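Talk notes, Monday, workshop night - slot is 10 min, DON'T run over

## 1. Opening

- hi, this is Tudanell, two arms on one white table, built in a shared workshop
- ask who has tried to get two arms to hand off or fit parts together. wait for hands
- say up front: one arm is easy. second arm = triple the headaches
- cost question will come up, park it til the end

## 2. Lining things up

Left arm brings the part, right arm waits its turn. First version had both moving at once, dumb idea, they argued over the middle of the table all August. Now there's a simple lock in the Bristeo script - whoever has the lock moves. 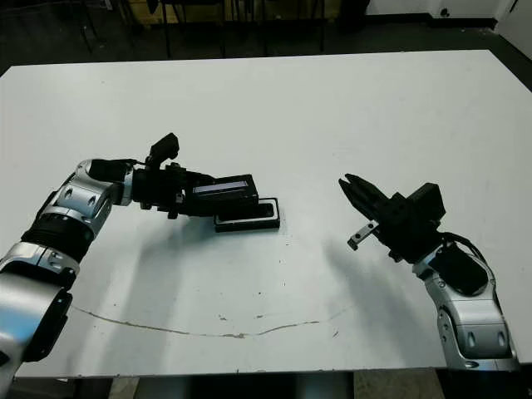 Lock is maybe 3 lines of code. Show it if the projector is behaving, otherwise just say it out loud. Main thing is the release, we forgot teh release for two weeks and blamed the wiring.

## 3. Grip and reach

- closing force: start low, go up slow
- slippery flat things are the worst. rubber tape on the fingers helped, wore out fast
- log every run. we have 119 logged, wish we'd started earlier
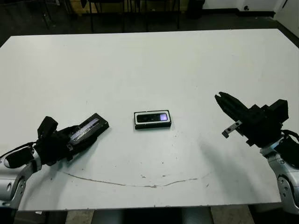 Approach angle took longer than anything else. Coming in flat means the knuckles get to the table before the part does, so we tilt. Left gripper has its flat black piece angled up toward the middle, far end just over the surface, and the right one stays open till it's needed. Waiting pose matters too - park the open fingers close but not over the part. Mention the Paucar planner here, free, a bit slow, good enough.

## 4. Table stuff (quick)

- bolt the arms, then re-check the bolts
- cable slack!! move every joint to its limit by hand before power on
- slow speed for new paths, hand on the stop button
- shadows shift with the overhead lights so tune the vision at the same time of day your going to run it
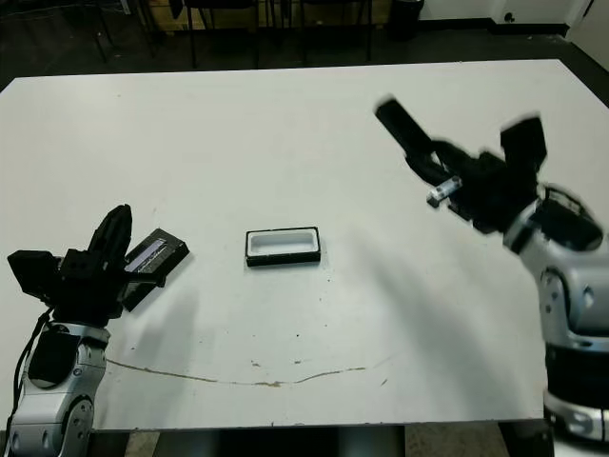
## 5. Whats next

- swap calibration over to Lonik, half done
- want 2 arms on one clock, right now they drift
- cost answer: depends what you scrounge, see me after
- questions. repeat each one into the mic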